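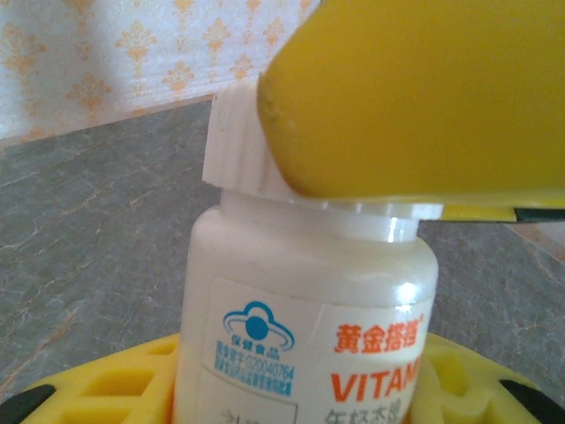 Wrist cam, yellow finger on the ridged part of the cap. Bottle standing in the yellow holder.

Comparing gripper fingers on a two-arm bench – quick guide

Notes from the Nitach bench, typed up fast so Dirk Dreßler can repeat it in September. Three tests, same order for every finger set. Don't skip the first one even if its boring.

What you need
– one screw-cap bottle, ridged cap
– a holder that grips the base
– a few small light cubes
– a spare flat cap, loose on the table
– both wrist cams on, plus the fixed one

Test 1: handover
Left arm picks, brings the part up over the middle of the table. Right arm comes to meet it. Stop short, check the gap on the fixed camera, then close. Go slow on the last 20 mm. Cables need a big loop at the wrist or they pull tight when both arms are up – had that twice with the old Wendt clips.
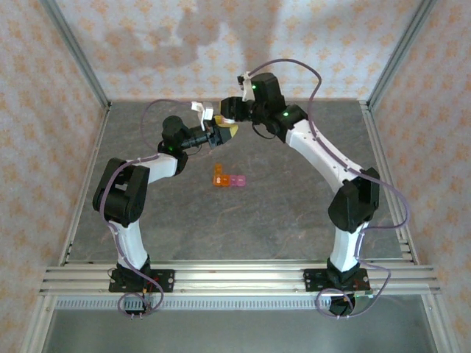 Handover position, both arms up over the cubes, small yellow part between the grippers.

Write down who let go first. If the right closes before the left opens you get a tug, and a soft finger will hide it. Look at the current log as well as the video.

Test 2: cap twist
Bottle in holder, push down untill it stops. Bring the finger in at the side of the cap, on the ridges. Too low and you catch the ring at the bottom. Too high, slips off the top. 3 tries per finger, fresh zero each time. Knut Kohlhase likes a faster twist, I don't – try his speed last.

Test 3: cap off the table
The hard one. Flat, light, slides about. Open wide, line up from above, then come down.
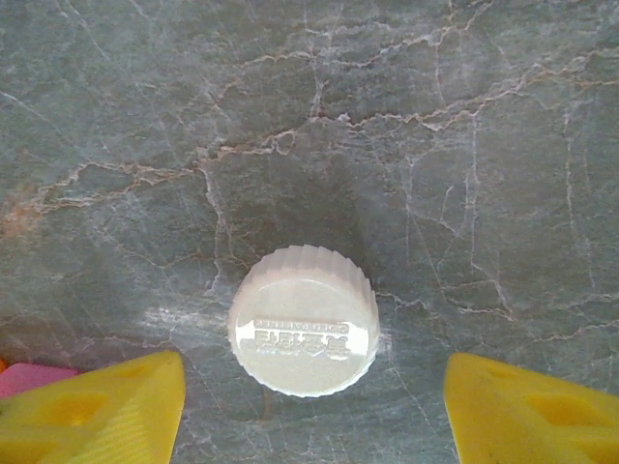

Centre before you close. If one finger touches first it just shoves the cap along, and you end up chasing it to the edge. Veiny worktops are a pain for the detector too, pale lines look like edges to it. We turned exposure down 2 steps and retrained nothing, good enough for a comparision.

Scoring
Clean grab, grab with a nudge, miss. Thats it. Put the finger name in the file name, not just the date. Files go in the Zonville folder, Dirkier settings next to them.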